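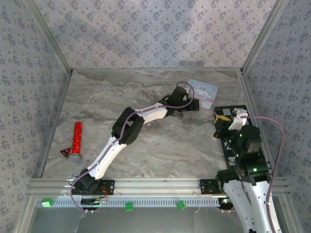
Small floral motifs in dark blue-grey on a pale lavender-grey ground

Sprig wallpaper

Sprig wallpaper is a type of printed wall covering with small plant or flower motifs repeated at even spacing over a plain ground. The motifs are usually a few centimetres across and do not touch. The name comes from the single cut stem, or sprig, shown in many early designs, though it is now used for most small floral prints of the kind. Larger floral papers, in which stems and leaves run on from one motif to the next, are normally called trailing patterns.

Layout

The simplest layout is the straight repeat, in which motifs stand in level rows and upright columns. In a half-drop repeat, each column is moved down by half the height of the pattern, so that the motifs form diagonal lines. Designers often prefer the half-drop because it hides small errors in spacing and makes a narrow roll look wider once hung. Where the motifs are joined by thin lines, or placed closely enough to suggest them, the result is called a lattice or trellis.

Most sprig papers use two or three colours. Pale grounds with a single darker print colour are common in bedrooms, hallways and the inside of cupboards. 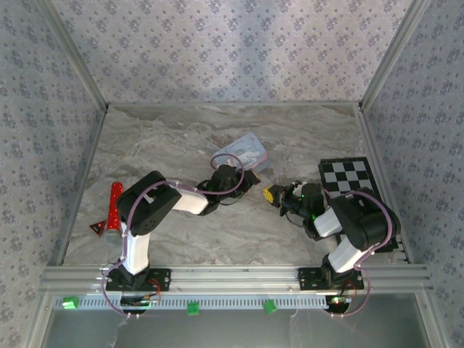

Printing

Early sprig papers were printed by hand from carved wooden blocks, one block for each colour. Pins at the corners of the block left small dots on the paper, and the printer used these to line up the next impression. Roller printing later made long runs much cheaper. Sprigs suited the rollers well, as the whole motif fitted within the roller's circumference several times over.

The Bavura works in Grultevberg made little else. Its surviving pattern books hold 1,481 designs, of which 774 are sprigs. Many differ only in ground colour or in the number of petals. The books were catalogued by Agathe Chevalier and Indira Gowda, who found that the firm gave a new number to each change of colour, and that the same roller could appear under a dozen entries.

Hanging

Small patterns waste less paper than large ones, as each length needs only a short trim to match its neighbour. A straight repeat is matched level across the seam. A half-drop needs alternate lengths to be cut from a different point, and some decorators work from two rolls at once. Lengths are hung from a plumb line, as rows of small motifs show up any lean against a door frame or ceiling. At inside corners the paper is cut to turn by a few millimetres and a fresh plumb line is marked on the next wall.

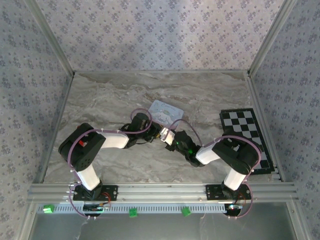
Patterned paper with a lattice arrangement on three walls

Related patterns

Sprig designs are also printed on cotton cloth, shelf paper and book endpapers. Lukian Shevchuk has argued that several Bavura papers were copied from dress fabrics. Salvador Serrano places the borrowing the other way round in at least two cases, and the order remains unsettled.

See also

Block printing
Damask
Lining paper
Trellis pattern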